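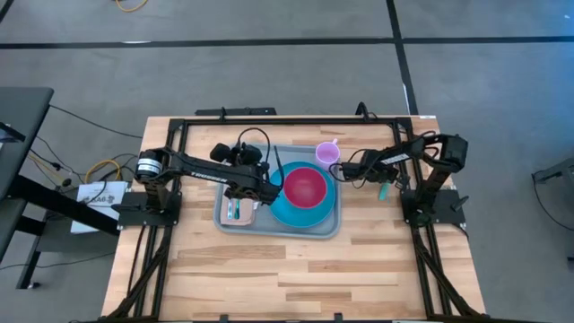 A place setting on a grey tray: bowl on plate, cup at the upper right, folded napkin at lower left.

Search articles, makers, issues

The load-bearing tray

Reading time: 7 minutes

A tray is a table that has to survive being picked up. Most of what is wrong with the trays sold for domestic use follows from treating them as small tables only, with a flat area, a pleasing colour and two places to put the hands. The carrying is left to the person.

Dwayne Haddad has spent seven years on the other half of the problem. His workshop, Clestura, occupies the ground floor of a former seed merchant's in Brotulport and makes rimmed trays for residential homes, hospital day rooms and a small number of hotels. It does not make plates, cups or bowls, though Haddad has strong views on all of them and keeps shelves of other people's tableware for trial layouts.

"The tray gets blamed for the cup," he says. "Someone carries it through a door, the cup goes over, and they write to me about the tray. Then I ask where the cup was standing."

Where things stand is the subject of the sheet that Clestura packs with every order. It is a single side of paper, now in its seventh revision, and it deals with the placing of four items: plate, bowl, cup and cloth. Cutlery has a sheet of its own.

The bowl and the plate

The usual layout for soup, porridge or stewed fruit puts the bowl on a plate. The plate catches drips, gives the spoon somewhere to rest and provides a wider edge to take hold of when the bowl is hot. It also raises the bowl, and therefore the weight in it, by the thickness of the plate. On a table this is of no interest. On a moving tray it matters a little, and the sheet asks for a plate with a flat centre large enough to take the whole foot of the bowl.

A plate with a curved centre is the commonest fault Haddad sees. The bowl touches on part of its foot and rocks when the tray changes direction. No rim on the tray will cure this.

Centring is less important than people suppose. A bowl set slightly back on its plate leaves a wider crescent at the front, which is where the spoon goes and where bread can be put down. The limit is the edge of the flat part. Once the foot rides up the slope of the plate, the bowl leans and the level of the liquid comes closer to the lip on one side.

Colour is a practical matter in the homes Clestura supplies. A white bowl on a white plate on a pale tray is difficult to read for a person with poor sight, who may reach for the bowl and take hold of the plate. A deep pink or red bowl on a blue plate has an edge that can be found. Grey is Clestura's standard tray colour for the same reason: most crockery shows up against it, and it does not compete with the food. The firm offered a patterned surface for one season and withdrew it after a home reported residents trying to pick up the printed leaves.

The cup

Cups are taller for their width than bowls and will tip first. The sheet puts the cup at a far corner, on the side of the hand that will use it, with clear tray surface beneath the whole of its base. It should not stand on the edge of the plate, and it should not stand against the plate either. Crockery that touches will chatter on a trolley, and a cup pressed against a plate is pushed sideways when the plate shifts.

The handle causes more argument. Many households turn it outwards, towards the side, so that it can be picked up without adjustment. On a tray with a close rim this brings the handle over the edge, where it meets door frames and the sleeves of the person carrying. Clestura recommends that the handle point away from the user or inwards for the journey and be turned on arrival. A handle pointing to the far side takes up no width, and the wrist can reach it with a quarter turn of the cup.

Gamage, a catering supplier that stocks the firm's larger sizes, teaches the opposite to its hotel customers and turns every handle to the right-hand side. Haddad accepts that this looks better on a row of trays. He does not accept that it is as safe in a corridor.

Filling is the remaining variable. The sheet asks for a finger's width below the lip for carried drinks, and more for stairs.

The cloth

A napkin on a tray has two uses before anybody wipes their hands on it. Folded flat, it occupies space into which the plate would otherwise slide, and it gives a quiet place to lay a spoon. The lower left corner suits both purposes when the plate is kept to the right. It is also the corner nearest the hand that is not holding the spoon, for a right-handed person. For a left-handed person the whole layout is reversed, cup included.

The fold should be plain. Standing folds fall over and rings roll. Clestura's sheet specifies a cloth folded to a rectangle with the closed edge facing the plate, which stops the layers from being caught and dragged open by the plate's rim. Cotton of medium weight holds a fold well enough after washing. Paper napkins lift in a draught and are best tucked under the near edge of the plate.

Istico, the laundry contractor used by several of the homes, supplies cloths pre-folded to a size that fits the left third of the standard tray. Haddad regards this as the most useful change anyone has made to the system, and notes that it cost nothing beyond altering the setting on a folding table.

The rim

The tray itself receives the shortest paragraph on the sheet, but it is where the workshop's effort goes. The standard model is rectangular, with rounded corners and a raised rim on all sides. Rounded corners are easier to wipe out than square ones and do less damage to plaster. The rim is 19 millimetres high, measured from the inside surface.

Lower rims were tried and let a sliding plate climb over. Higher ones held the plate perfectly well but forced the user to lift a forearm over the edge throughout the meal, and several people in the December trials gave up and ate with the tray pushed away from them. The present height is a compromise, and the inside face is sloped so that a cloth can follow it down to the corner.

The rim also serves as the grip. Clestura does not cut handles into its trays. A cut handle fixes the hands at the middle of the short sides, and this is only the right place when the load is even. With a full bowl and a cup both on the right, the balance of the tray is well to the right of its centre, and the carrier needs to be able to move one hand along. A continuous rim permits this. The sheet suggests lifting the tray just clear of the counter, correcting the grip, and only then walking.

An uneven layout can be corrected by moving the plate towards the middle. Haddad prefers to leave it. A tray with everything to one side has a free area in which to work: to put down a pill cup, open a carton of milk or rest a hand. Symmetry, in his view, belongs to the photograph in the catalogue.

Wear and replacement

Each batch is sampled for wear. A loaded tray is slid along a rail and back 1000 times, then washed and inspected for scoring along the two lines where its underside makes contact. Scoring underneath is treated as cosmetic. Scoring on the upper surface is not, because a worn patch becomes smoother than its surroundings and plates begin to travel when they reach it.

Users can make the same check at home. Set the empty tray on a counter, put a dry plate at one end and raise that end slowly until the plate moves. Repeat with the plate in the place where it normally sits. If it moves noticeably sooner there, the surface has gone and the tray should be kept for seedlings or paperwork.

The eighth revision of the sheet is in preparation. It will add a layout for two cups, which Haddad resisted for some time on the ground that the second cup should be fetched separately. The homes asked for it anyway. His draft places one at each far corner and moves the plate to the middle, and the note beneath it reads: "Carry level. Do not talk on stairs."

First published May 2019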